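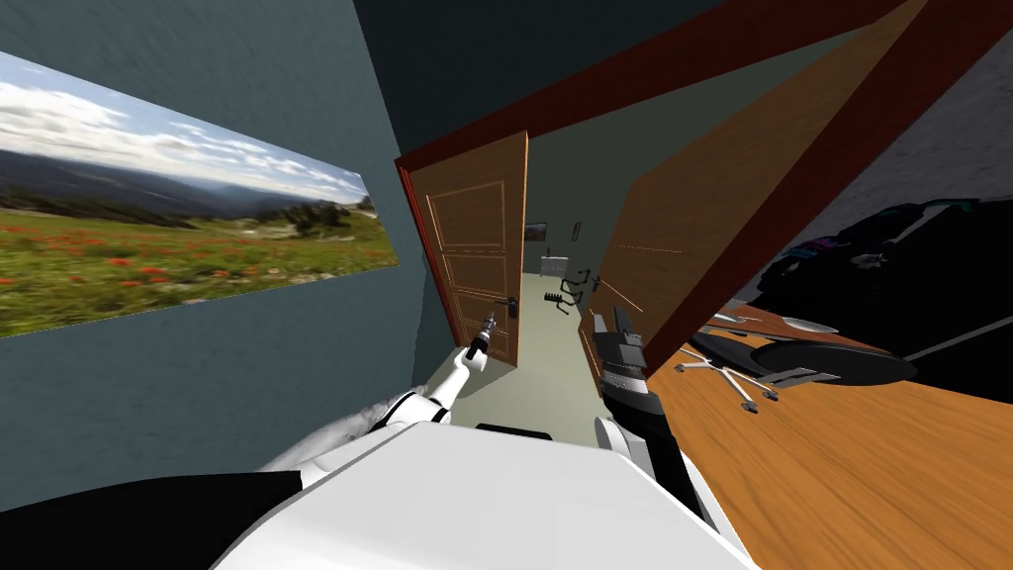 Building Surveying, Year 1
Handout 6: Doors, frames and clear openings

Read this before the February site visit to the Clerach building. Bring a tape, a pencil and the blank door schedule from Handout 5.

1. Terms

The leaf is the part that moves. The frame is made up of two jambs and a head. The stop is the strip the leaf closes against. The lining covers the full depth of the wall opening, while a frame may be set in only part of it. Students mix these two up every year and lose marks on the schedule.

2. Clear opening

Measure from the face of the open leaf to the stop on the other side, with the leaf at 90 degrees. Do not measure jamb to jamb. If the handle sticks out into the opening, note by how much.

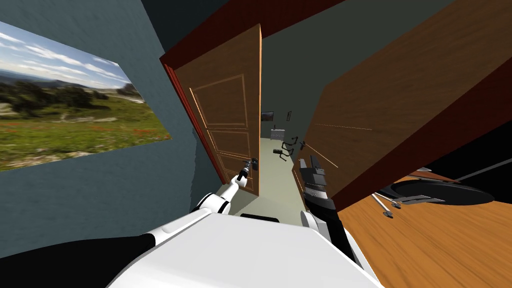

For a pair of doors, record each leaf separately and then the two together. Write down which leaf opens first and which is bolted. On the Keriren drawings the two leaves are marked A and B, and you should keep those letters.

3. Hand and swing

State the hand as seen from the side the door opens towards. Draw the arc on plan. Last year's group left the arc off and the Cerkska survey had to be checked again.

4. Wall thickness

In the Grecu block the outer walls are 230 mm and most inner walls 145 mm. One wall on the ground floor is over 200 mm with its plaster. Take your own reading at each opening and put it in column four.
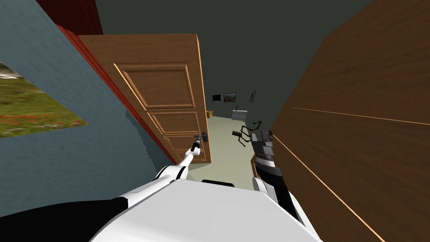 Notes by Tamer Nseir. Checked by Elie Chidiac.

5. Handles and locks

Give the type (lever, knob or pull plate), the height of the spindle from finished floor level, and the backset. Levers are easier to use for people with a weak grip. Note loose roses and missing screws under remarks.

6. To hand in

One completed schedule per pair of students, with a plan at 1:50. Rough sheets go in the same folder.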